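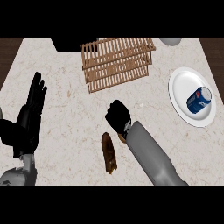 White marble counter with beige and tan veining, slatted wooden dish rack at the back.

Finura Stone Sealer, two-coat kit: review after eight months

The Finura kit is a penetrating sealer for marble, limestone and other calcite stone. It comes as one bottle of cleaner, one bottle of sealer, two applicator pads and a folded instruction sheet. I bought mine from Bretdale, the tile supplier, to replace the Paucar spray I had been using on a honed marble counter.

A penetrating sealer slows the absorption of liquids. It does nothing against etching, which is a reaction between acid and the stone itself. Buyers who expect lemon juice to leave no mark will be disappointed by this product and by every other one of its type.

Application

The sheet calls for a clean, dry surface and a wait of 2 hours between coats. The cleaner is mild and leaves no film. The sealer is thin, close to water, and spreads well with the pad, but it runs at front edges and has to be caught with a rag. Excess must be wiped off within ten minutes. I missed a patch behind the faucet and it dried to a gray haze, which came off with more sealer and a white nylon pad. The smell is faint and was gone by evening.

Coverage was better than expected. One bottle did two coats on 44 square feet with a little left over. The pads are poor. Both shed lint by the end of the first coat, and I finished with a folded cotton T-shirt.

Results

I tested with drops of water, olive oil and black coffee, left for half an hour on an offcut sealed at the same time as the counter. Water and coffee wiped away clean. Oil left a slight dark ring that faded overnight. On the unsealed half of the offcut, oil was still visible a week later.

At six months the water drops began to darken the stone next to the sink, where the surface gets wiped most. The rest of the counter still beads. The label claims a year between applications — reasonable for a bathroom shelf, optimistic for a kitchen. I recoated the sink area only and can find no line where the new coat meets the old.

Amparo Escobar, who fabricated the counter, prefers the solvent-based Wistitz sealer and says it lasts longer on honed stone. It also needs open windows and a respirator. For indoor work in an occupied kitchen I would stay with the Finura.

Color change is nil on white stone. On a gray limestone sample it went very slightly darker, so test first on anything with color.

Recommended, with your own rags.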